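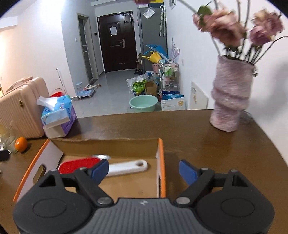
Karim Mansour: before anyone answers, is the box going with you or is it just for sorting? Those are two different jobs and you'll get two different sets of advice.

**Dining table has turned into the packing table, how do I get it back before we move?**

posted by Anas El-Sayed, Sunday, April 27, 2025

To Karim, sorting for now, but I'd like it to go in the car if it can.

OK so. Moving from Ninent to a smaller place across town, Filali Street. Everything without a home ends up on the dining table. Fruit, tissues, a vase, the pink suitcase, and now the shallow cardboard box with the orange edges, which was supposed to be for kitchen stuff. So far it has the red and white long thing in it, on its own, lying on the bottom. Big box for one tool. I know.

Things I need help with:

- The box. Back wall has a ragged top edge like somebody tore it. Hand hole in the side. Can I trust it with kitchen tools or is it done?
- Long handled stuff. Do you lay it flat or stand it up? Everything I've read says roll it in a towel but I've only got 2 towels not packed yet.
- The vase. Tall, pinkish mauve, all twists and folds on the outside. My aunt's. No clue how you wrap something with that many ridges.
- Whether the suitcase should be on the table at all. My wife says no. I say where else, the floor is full of boxes.

We still need to eat at this table until the last night. Budget for supplies is $50 and I'd like to not spend it. Jandis has a moving kit for $100, which seems nuts for paper and tape.

Thanks, sorry for the rush, writing this on my lunch break.

---

**mudroomdee**

Ok quick one.

Suitcase off the table. Your wife is right. Wheels have been on the street, you eat there. Put it on the bed in the daytime and on the floor at night, or stand it in the tub if nobody's showering. Sounds dumb, works fine.

Box: shallow ones are good for exactly what you're doing, because you can see everything and you can't overload it. A torn edge along the top doesn't matter much. What matters is the bottom. Pick it up empty, push on the bottom from the inside with your fist. If it gives, run tape across underneath, both directions. If it's soft anywhere, recycle it and quit thinking about it.

Do NOT carry it by one hand hole with stuff in it. That's how they rip. Hand under the bottom.

Long tools lay flat. All the heads at the same end so you're not grabbing a sharp bit when you reach in. Anything with metal on it, wrap the metal end. A sock is enough. You don't need a towel. If it has a hole in the handle, string a bunch of them together through the holes and now it's one item and not a pile.

Fruit: eat it. Seriously. Don't pack fruit. I found a bag of clementines in April from a move we did way before that, and I'm not going to describe it.

---

**Karim Mansour**

Ok, if it's going in the car then I'd use it but only for the last night. Call it the table box. Whatever is still on the table after dinner goes in there and it rides up front by somebody's feet. Tissues, the one knife, paper plates, phone chargers. So don't fill it now. Take the kitchen tools back out and put them in something with a lid.

I say this becuase an open box in a trunk is just a tray. First turn and it's all under the spare.

The vase. I've moved a lot of awkward ceramics (my mother in law collects). I'm going to assume yours can break, treat it like it can.

1. Stuff the inside first. Crumpled paper, snug, not jammed.
2. Soft layer on the outside. Tissue paper or a t-shirt. Push it down into the folds with your fingers so there's something in the grooves. Most people skip this and the wrap only touches the high spots.
3. Then bubble wrap, or a sweater if you're cheap like me.
4. Tall box, standing up. Padding under it and over it. It should not shift when you tilt the box.

It does NOT go in the orange edged box, way too shallow for anything tall. Liquor stores give away the tall ones with dividers, rip out the dividers.

Costs: I spent almost $20 total last time. Tape, one roll of bubble wrap, a marker. Skip the Jandis kit. The Skultard bins are nice if you want something to keep afterward, mine stack ok, lids pop off if you overfill them. But you don't need them for one move.

Oh and glasses, don't leave them out near where you're working. Every time I've broken one it was my elbow and a tape gun.

---

**Tapegunn**

why not just eat on the floor. we did that for a week it was fun

also put the vase on the counter while you sort, corner of the table is asking for it

---

**Anas El-Sayed**

Vase is not on the corner but ok, moving it. Fist test tonight. Suitcase is going on the bed, she has been told, she is very pleased with herself.

Karim, do you tape the lid box shut for the kitchen tools or leave it? Worried I'll want a spatula the second it's sealed.

---

**Karim Mansour**

One strip across the middle. Fold the end over on itself so you've got a tab to pull. Full taping the morning of. And keep one spatula out, wash it, it goes in the table box wiht the plates.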